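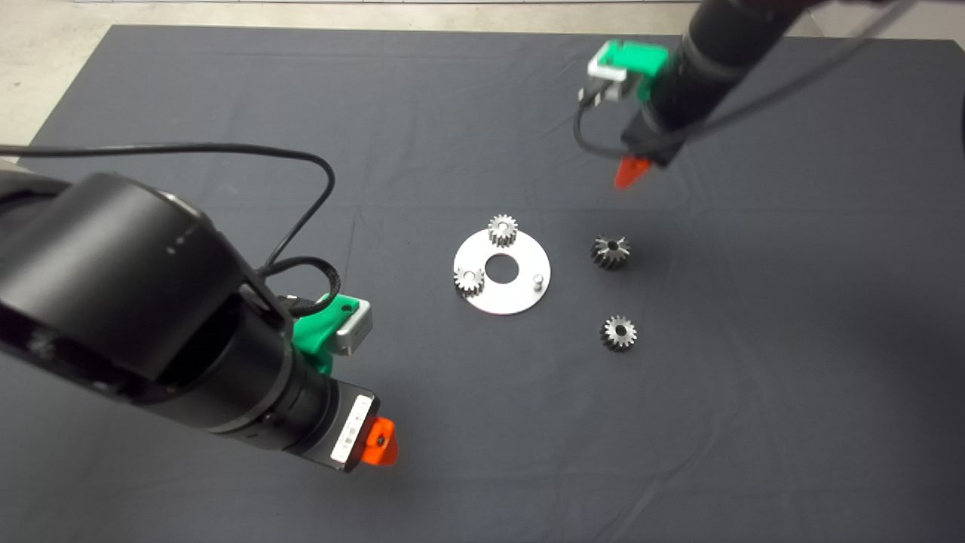
rigo_sandoval
15/06/2020
Buenas, llevo unos días probando las puntas naranjas en los dos brazos con lo de los engranajes y tengo dudas. En el plato van bien, pero los que están sueltos sobre la tela me cuestan, sobre todo si quedan ladeados. ¿Alguien ha probado las Pledon?

anayeli_q
Yo sí, las tuve hasta julio del año pasado. Agarran más pero son gruesas, y entre diente y diente no entran ni de broma. Me quedé con unas parecidas a las tuyas.

ottar.L
Para mí el problema no es la punta, es la tela. Con esas arrugas el engranaje se te mueve al cerrar. Pon algo rígido y repite 30 intentos antes de gastar dinero.

rigo_sandoval
Pues a mí la tela me gusta, ¡perdona! Sobre mesa dura me resbalaban más.

ottar.L
Será por la fuerza de cierre, entonces. ¿Qué controlador llevas?

rigo_sandoval
Drivgate, con la fuerza por defecto.

montse_h
Bájala. Y mira ese cable que hace bucle junto a la pinza del brazo derecho, a mí uno así se me enganchó al girar la muñeca y adiós módulo (y adiós soporte).

anayeli_q
+1 a lo del cable. Lo de bajar la fuerza no lo veo, con piezas de metal yo la subiría.

rigo_sandoval
Vale, pruebo las dos cosas y os cuento.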